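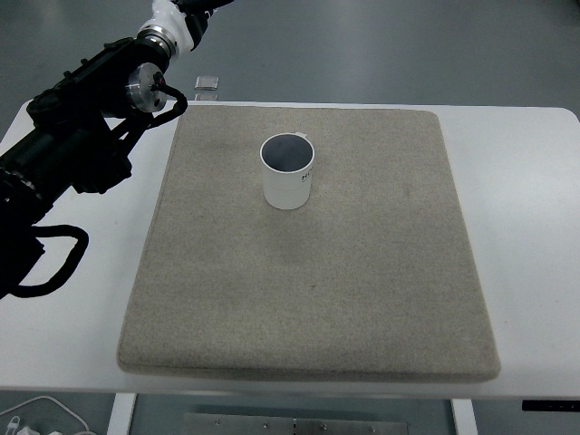
# Projet étudiant : la main lâche la tasse une fois sur trois, je deviens chèvre

**pousse_caillou**

Salut tout le monde ! Je suis dans l'équipe Brorkness (le projet de fin de master, on passe en soutenance en octobre) et je viens demander des idées avant de perdre mes derniers cheveux. Le but est simple sur le papier : un bras, une main à doigts, une tasse posée debout sur le feutre. La main doit la prendre, la soulever, la reposer au même endroit. Point. Pas de café dedans, on n'est pas fous.

Le sujet nous vient de Nest Rowlands, notre encadrante, qui voulait une main complète et pas une pince. On apprend par démonstration : on téléopère, on enregistre, on entraîne la nuit, et le lendemain on regarde le bras faire n'importe quoi avec beaucoup d'assurance. On en est à 760 démos. Et ça marche... deux fois sur trois. L'approche est belle, les doigts se referment, et au moment de lever, la tasse pivote et glisse.

Ce qu'on a déjà essayé :

- serrer plus fort (elle glisse quand même, et un doigt chauffe)
- ralentir la fermeture
- partir de positions de tasse plus variées
- refaire l'étalonnage de la caméra, deux fois

Si quelqu'un a déjà fait de la prise sur objet lisse avec ce genre de main, je prends tout.

---

**Tournevis_Mou**

Surface lisse et brillante contre doigts tout lisses, tu cherches la difficulté aussi ! Colle des doigtiers en silicone au bout, ceux des comptables, et ton problème disparaît dans l'après-midi. On avait fait ça sur le projet Ruddock il y a deux ans et on était passés de pas grand-chose à presque tout.

---

**pousse_caillou**

On y a pensé, mais le silicone change l'épaisseur du bout des doigts, donc toutes les démos enregistrées sans deviennent un peu fausses, non ? J'ai pas très envie d'en refaire 760 au mois d'août.

---

**Tournevis_Mou**

Un millimètre, ton réseau s'en remettra. Teste avant de pleurer.

---

**margelle**

Pas d'accord avec Tournevis. Le silicone masque le défaut, et le jour où vous changez de tasse vous revenez au point de départ. À mon avis c'est vos démos. Qui téléopère ? Si vous êtes plusieurs, chacun attrape à sa façon, et le modèle fait la moyenne de tout le monde. Une moyenne entre une prise par le bord et une prise par le flanc, ça donne une prise nulle part. On s'est fait avoir exactement comme ça à la coupe Testance, et on l'a compris la veille du passage...

Raconte comment tu places le pouce, toi, quand c'est toi qui pilotes.

---

**pousse_caillou**

Alors là tu mets le doigt dessus (pardon). On est six à téléoperer et oui, chacun a son style. Moi je viens par la gauche, bras en diagonale, je passe les doigts par-dessus le côté opposé et je pose le pouce presque à l'horizontale sur le flanc le plus proche de moi. D'autres descendent beaucoup plus à la verticale. Et il y en a un qui attrape par l'anse alors qu'on avait dit non à l'anse.
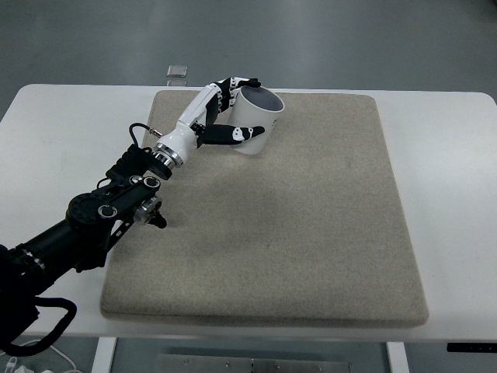
Avec ma façon de faire, j'ai l'impression que le pouce arrive toujours un poil avant les autres doigts, du coup il pousse la tasse au lieu de la bloquer, et ensuite les doigts rattrapent le coup comme ils peuvent. En téléop ça se voit pas trop parce que je corrige sans y penser. Le modèle, lui, ne corrige rien du tout – il répète la poussée et basta.

Je vais trier les démos par pilote ce soir et regarder ce que ça donne.

---

**margelle**

Voilà. Garde deux pilotes maximum pour le premier entraînement, et jette les prises par l'anse, même les jolies. Surtout les jolies.

---

**Ondine_b**

Question bête de première année : pourquoi le feutre ? Sur notre table au club on travaille direct sur le plateau.

---

**pousse_caillou**

Pas bête ! C'est surtout pour les chutes et pour le bruit, on partage la salle avec des gens qui rédigent. Et puis sur le plateau nu, la tasse se baladait dès qu'on la touchait. L'inconvénient c'est que le bord est un peu relevé, donc si on pose trop près du bord elle se retrouve de travers.

---

**Tournevis_Mou**

Attends, donc le feutre retient le bas de la tasse pendant que le pouce pousse en haut. Et tu t'étonnes qu'elle pivote ?

---

**pousse_caillou**

... je m'étonnais, oui. Je m'étonne moins maintenant.

---

**grand_ecart**

Je débarque avec un avis contraire aux deux : moi je toucherais ni aux doigts ni aux données, je coderais la fermeture en dur. Le modèle amène la main au bon endroit, puis une séquence fixe, les doigts d'abord, le pouce ensuite. Huit lignes de code et tu dors tranquille. Dans l'équipe Prider on fait ça depuis le début et personne au jury ne nous l'a reproché.

---

**margelle**

Le jury de Prider regarde le résultat. Une soutenance de master, c'est pas pareil, si le sujet c'est l'apprentissage et que la partie intéressante est codée à la main, bonjour les questions.

---

**grand_ecart**

Ça se défend très bien si c'est écrit clairement dans le rapport. Et ça fait une excellente base de comparaison, au pire. Je maintiens.

---

**pousse_caillou**

Bon, des nouvelles, avec un peu de retard (mise à jour août 2026, pour ceux qui tomberont là-dessus plus tard). J'ai trié. Sur les 760 démos, j'ai gardé uniquement celles de deux pilotes, et j'ai viré tout ce qui passait par l'anse. Entraînement relancé dans la nuit, puis 30 essais ce matin, toujours au même endroit sur le feutre.

Résultat : 8 ratés avec les démos triées, et 6 quand j'ajoute la séquence de grand_ecart par-dessus. Donc margelle avait raison pour une partie, grand_ecart gratte encore un peu, et les ratés qui restent se ressemblent tous : ça glisse au moment où la tasse quitte le feutre.

---

**Tournevis_Mou**

SILICONE.

---

**pousse_caillou**

Oui oui, j'ai commandé les doigtiers ! Ils arrivent la semaine prochaine. Nest veut qu'on garde les trois configurations séparées dans le rapport et qu'on refasse les 30 essais pour chacune, avec la tasse déplacée à chaque fois. Elle n'a pas tort, mes essais de ce matin étaient un peu gentils.

---

**margelle**

Change aussi de tasse pour une série, tant que tu y es. Une mate, si tu trouves.

---

**Ondine_b**

Je suis le fil, on attaque la même chose au club à la rentrée. Tu pourras partager ton script de tri par pilote ?

---

**pousse_caillou**

Sans problème, je le nettoie et je le poste dans la section code. Il est moche, je préviens, tous les noms de variables sont des prénoms.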